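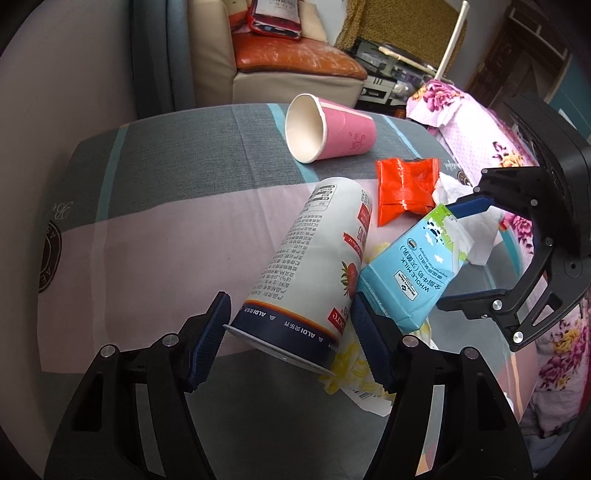 *View from the tool camera: the yogurt container between the fingers with the dark blue ridged pads, and the second gripper at the milk carton.*

Subject: Re: [grippers] Ridged pads or flat pads for light packaging?

Hello all,

thank you for the many answers to my first message. I quote the part which I want to answer today, so that the thread stays readable:

> We use flat silicone pads on a parallel jaw and we are content with them for boxes. For anything tapered they are a problem, the object wants to walk out in the direction of the thin end. Did you compare the same fingers with only the pads changed? And is your camera on the tool or above the table? Without this I find it hard to judge your numbers. Also, please tell us if the objects are full or empty. With a full bottle everything looks different.

These are fair questions and I try to answer them in order.

Yes, the fingers were the same. We have the linked-bar fingers from the Zallthorpe kit, and only the pads at the tips were exchanged. I did not change the closing speed or the current limit between the two sets. In my first message I wrote that I had "adjusted" the controller, this was a bad choice of word. I had only updated it to the newer version of Drillinari, and this was before both sets.

The camera is on the tool. I prefer this for the comparison, because I can see both pads and the object between them at the moment of closing. The disadvantage is known: when the object is big, it covers what is behind it, and the tracking has less of the table to hold on to. A patterned tablecloth helped us more than I expected. On the plain white table of the Kamumdale lab the tracking was lost much more often, and the time for repeating these attempts was not small.

For the full or empty question: all packages in these sets were empty. Full ones are planned but I do not want to mix them into the same table of results.

Now the numbers. In total we have 3,140 grasp attempts which are usable for the comparison. Of these, 1,713 are with the ridged pads and the rest with the flat ones. The sets are not equal in size and I know that this is not elegant. We discarded 207 attempts where the tracking was lost before the fingers closed – I did not count them as failures of the pad.

What I can say so far:

- On the wide tapered containers the ridged pads are clearly better, if the ridges lie across the direction in which the object wants to slide. If the tool is turned so that the ridges lie along this direction, I see almost no advantage.
- On cartons the difference is small. When the carton is already a little dented, the flat pads are maybe even better, as they have more contact.
- On crumpled wrappers both are bad. The fingers close well, but the tips come too high above the cloth.
- With two grippers working at the same table, the second one disturbs more than I thought. If it pushes a carton which leans on another object, both objects move, and then I cannot say which pad is responsible for the result. I marked these attempts separately.

My question back to the list is about wear. After the long set the edges of our ridges were rounded, and I believe the last attempts were already worse than the first. We have 4 pairs of pads left from the same order and I would like to know when other groups change them. By number of cycles, or only by eye? I could not find any recommendation in the Zallthorpe manual.

Somebody also asked for the comparison with the Vídalín gripper. We have it until the end of July. Its fingers are shorter and the camera mount does not fit, so I must first print an adapter. I would be happy if somebody has a drawing for it already – the hole pattern is the older one, with the holes not symmetric.

I can share the log files with everybody who wants to check my counting. Please write to me directly and not to the whole list, the files are big and the server refuses long attachments.

With kind regards and thanks for your patience with my English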